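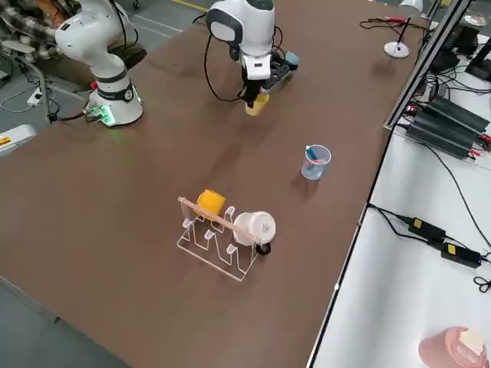

Chapter 4. Gathering Demonstrations

A learning system is only as good as the examples it copies. You have read that already in Chapter 1 and you will read it again. What this chapter adds is the boring part: who makes the examples, how many, what gets thrown out. Take a cup task on a two-arm table. One gripper has a yellow cup clamped just over the tabletop, and there are already two mugs on the clear rack, a yellow one at one end and a white one at the other. Off to the side of the cup, a measuring beaker with a pen leaning in it. Every one of those things is a choice somebody has to make before recording – what is on the table, where it starts, whether it stays there for the next run. Leave the choice to habit and the learner picks up the habit.

Some words first. An episode is one recording, start to finish. A demonstration is an episode you decided to keep. The two numbers are never the same and students mix them up all the time, so write both down.

The running case in this chapter is Kotik, a cup-handling dataset put together by Marisol Huaranga and Samer Nseir. They planned 200 episodes. Ended up with 3720. The plan changed in July, when the first trained model could handle a mug in one spot and no other. More on that in 4.3.

We use cookies to remember your reading settings. Accept | Manage

4.1 What gets recorded

Joint positions, gripper opening, camera images, timestamps. Also a short text label for the task. Forces if you have them, most small setups dont. Everything on one clock. If the clocks drift the learner sees a hand closing before the cup is there, and it will learn exactly that.

Check the clocks before each session, not after. Kotik lost a whole batch this way. 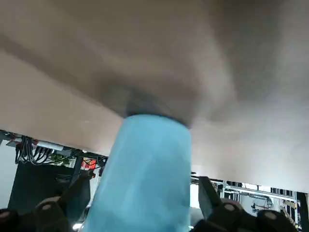

Wrist views deserve their own paragraph. They move with the hand, so the target sits in nearly the same part of the image whatever the arm is doing, and that makes the last few inches of a grasp easier to learn. They are also a nuisance. With a light blue cylinder held between the two black fingers, a blurred beige-gray surface can take up most of the image, and the rest of the room shrinks to a strip along the bottom. The learner gets the fingers, the pads and the object and not much else. So pair it with a wider view. Always. A model trained on the wrist view alone may grip fine and then have no idea where to carry the thing.

Huaranga's rule for Kotik was 3 checks per episode: does it open in the viewer, is the object visible in at least one view at every step, does the label match what was done. Takes 30 seconds. Skip it and you pay later.

4.2 Keeping and cutting

Not every clumsy episode is a bad one. A missed grasp followed by a clean second try is worth keeping, it shows the learner how to recover. What goes out:

– episodes where the operator stopped to think for a long time
– episodes with a wrong or missing label
– episodes where one camera dropped out 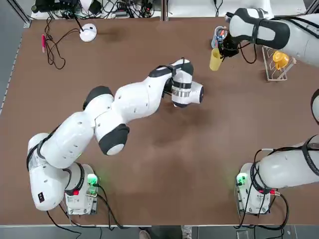 4.3 Changing the starting layout

Back to the July problem. The operators had been resetting the table the same way each time, mug in the same place, handle the same direction. It felt tidy. Nseir wrote up a layout sheet, a new one for each block of episodes, and had operators set the table from the sheet instead of from memory. Slower, and nobody liked it much. But the second model coped with mugs it had not seen in those spots befor.

Move one thing at a time at first. Then several. Note each layout by number in the episode file, you will want it when you split training from test in Chapter 5.

12 comments | 41 shares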